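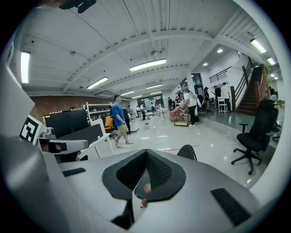 Slide 1: Three millimeters

Let this one sit on the screen while folks find a chair. Say hi, thank the Olholm people for the room and the coffee.

Start with the fingertip. Ask who noticed it, down at the bottom tip of the black pad. Then ask who would have stopped the session over it. (Wait. Really wait, don't fill the silence. I always fill the silence.) My answer back in August would've been no way, it's a finger, people hold these things, carry on. By the end of this talk I want at least a few hands up.

Who I am, one line only: I look after the grippers and the recordings for Kalance, and I wrote the startup routine that failed. So if you're looking for someone to be mad at, you've already found me!

Slide 2: What we were doing

Keep this short, most of this crowd does the same work. People carry a hand-held gripper around and do ordinary jobs with it. Pick up, put down, hand over. We record the camera and how far open the fingers are. Later the arm in the Jafri cell learns from those recordings and tries the same jobs on its own.

The bit to slow down on is the opening width. It's one number, and I never worried about it. I worried about the camera, lighting, batteries, the tracking markers, all the stuff that had bitten us before. Width comes from an encoder on the drive, and the encoder only knows how far it has moved from zero. Zero gets set at startup: the fingers close until they stop, and wherever they stop is called closed.

Read that last sentence again out loud. "Wherever they stop." Somebody usually groans about here. Good, let them groan.

Slide 3: The day it went wrong

Tell it in order, don't jump ahead to the cause.

Fatos Lazarević was running the arm on a handover job. The arm picks up a plastic bottle, carries it to the person, person takes hold, arm lets go. We'd run it plenty of times. Fatos takes hold of the bottle and the arm doesn't let go. It thinks it has. It opens a tiny bit, decides that's open enough, then sees the bottle still between its fingers and closes again to "recover." His index finger had moved into the gap by then.

90 newtons was our force limit on that gripper. Fine for a bottle. Not fine for the side of a finger. He hit the stop with his other hand, and the brake did exactly what a brake is supposed to do, meaning it held everything in place, finger included. We had to release it by hand, and the release tool was in a drawer on the other side of the room.

Pause here. He's okay. Bruised nail, sore for a while, back at work the next morning and pretty grumpy about the form I made him fill in. Say he's okay BEFORE the drawer part if the room looks worried. In the practice run I left it too long and a lady in the front row looked ready to leave.

(He said I could use his name. He also asked me to tell you the bottle was empty, so he was hurt by an empty bottle. Done, Fatos.)

Slide 4: What I thought it was

I went through three wrong guesses and I'd like to own up to all of them.

First I blamed the model. Everybody blames the model. We retrained it from the same recordings and got the same behavior, and I took that as proof I'd trained it badly twice.

Then I blamed the arm's gripper. Took it apart, cleaned it, checked it with gauge blocks. It was perfect. I was kind of annoyed that it was perfect.

Then the network, because there'd been a software update that week and it was sitting right there. Lost a couple of days on that one.

What I hadn't looked at was the hand-held tool, because no one had been hurt by the hand-held tool. I'd drawn a line in my head with safety on the arm side and paperwork on the recording side. Big mistake, and I suspect plenty of you have the same line.

Slide 5: What it was

Back to that fingertip. Some people like to rest a finger against the pad while the tool starts up. It's a comfy spot, your hand sort of goes there. If a bit of skin gets between the moving parts as the fingers close, they stop early, very gently, because we'd set the startup force low so it wouldn't pinch anyone. (Yes. The safe setting is what let this through. Take a sip of water.)

So zero is now off by 3 millimeters. The recording looks normal. The video is normal. Every width in it is short by the thickness of a little squashed fingertip.

We had 976 recordings in the handover set and 13 had a bad zero. I would've bet money that so few couldn't matter. But they were nearly all of the slow, careful releases, done by one very patient person, and slow careful releases are just what the model leaned on when a human hand was close by.

Slide 6: What we changed

Go quick, people can photograph the slide.

The tool now closes, opens and closes again at startup, and both stops have to agree with the number stored at the factory. If they don't, it won't record. It beeps. Everyone hates the beep.

Force limit on handover jobs is way down, and the arm can't close again after a release until the person has stepped back over the line on the floor.

The release tool hangs on the cell, on a cord. We practiced with it, with a carrot.

Recordings with a bad zero get pulled out of the set and kept in their own folder. Don't delete them! We use them to test the check.

And the Fosow crew, who borrow our recordings, got a phone call from me the same afternoon I found the cause. Not a fun call. They found the same thing in their own set, from their own tools.

Slide 7: Still open

Be straight about what I don't have. The check catches a bad zero at startup. It doesn't catch a slip halfway through a session, if the tool gets dropped, say. I've got a rough idea with a hard stop at full open, and if somebody here has solved this please come grab me.

I also don't know how to get people to report the small stuff. The person whose finger it was had felt the pinch, more than once, and figured it was normal.

Questions. If it's quiet, ask the room where their own release tool is kept. Leave slide 1 up during Q&A, and the handout date in the footer is 28 December 2019, so tell them the newer startup code is on the sign-up sheet by the door.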